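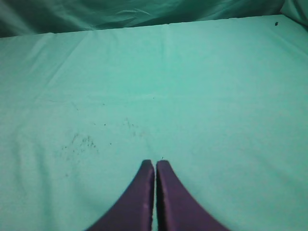
No. 33

May 3, 2019

Quick one tonight, I have a bag to pack and I haven't started.

So. Curtains. Finally took the old ones down in the front room, the brown ones that came with the place. Said I'd do it in March. Did not do it in March. They'd been up so long the hooks had sort of grown into the tape and I ended up cutting most of them off with kitchen scissors. Sorry, hooks.

Now I want green. Pale green, the minty kind, not the hospital kind. I know there's a line there somewhere and I keep landing on the wrong side of it. Went to the fabric place on Erlow Street (Beltrán, the one with the stairs) and came home with 13 swatches, which is stupid for a room with two windows. They all looked great in the shop. Got them home and half went gray. One went yellow. How does a thing go yellow on a bus.

My system so far - pin them up, ignore them, walk in the next morning with coffee and see which one annoys me. Down to four. The linen one creases if you look at it. The heavy cotton hangs nicely but costs more per yard than I want to write down here. The other two I honestly can't tell apart anymore, I lost the labels.

Lining is the bit I keep going back and forth on. The street light is right outside and the old curtains, ugly as they were, did block it. Blackout lining makes everything hang like cardboard though. Might do plain lining and put a blind behind. Might do nothing and sleep in the other room when people stay. We'll see.

Also measured wrong. Twice. First time I forgot the bit at the top, second time I wrote it in inches on one side of the envelope and centimeters on teh other. The 24 on there could be either. Will measure again on the weekend with the good tape if I can find the good tape.

The sewing I'm doing myself. Straight lines, how hard. Last time I said that it was the cushion covers and one of those is still inside out in a drawer. But I have the machine out on the table now and it's oiled, and there's new thread, so no excuses left really.

Somebody asked in the comments about the rail - it's the old one, I just sanded it and gave it two coats of white. Drips on the left end. You can't see them from the couch.

Ok bag. Train's early. If you've got an opinion on blinds leave it below, I'll read them on the way adn probably ignore the sensible ones.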